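Subject: Re: [rukuneck-sim] wrist camera problems before we merge
Date: 23 Aug 2021

On the list, the Praltlow group wrote:

> We can't get past the handle grasp. The policy does fine for 2 episodes
> and then swings at the purple stuff as if it owed us money. Is the
> renderer too dark, or is it us? Also, who picked purple?

It's you, but the renderer is helping. I pulled the club branch last night and went through the wrist view step by step, with coffee. The panels are so dark that the lower end of the handle melts right into the gripper finger. If I can barely find the edge between them, I don't expect your network to, and it hasn't had any coffee.

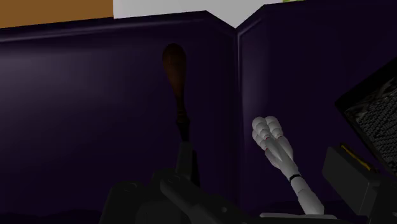
Kelly Holanda
Simulation lead, Kincaid Robotics Club

Three things to try before anyone retrains for another 1000 episodes and cooks the lab machine again:

Raise the fill light in the scene config. Leave the gloss alone for now. I know the sheen on the left panel is ugly, but change both and we won't know which one did it.

Turn on clutter randomization. The white jointed thing that looks like a hand has been lying against the right panel in every run I opened, and I suspect your policy has grown attached to it.

Log the wrist view every 5 steps. Somebody set it to log on success only, which in our case saves a great deal of disk space.

The purple came with the Cellby asset pack. I voted for beige and lost. We can reopen that after the November meet, when I will lose again.

Push to your own branch, please. Last time main was broken for 3 days and I was the one who got the emails.

Kelly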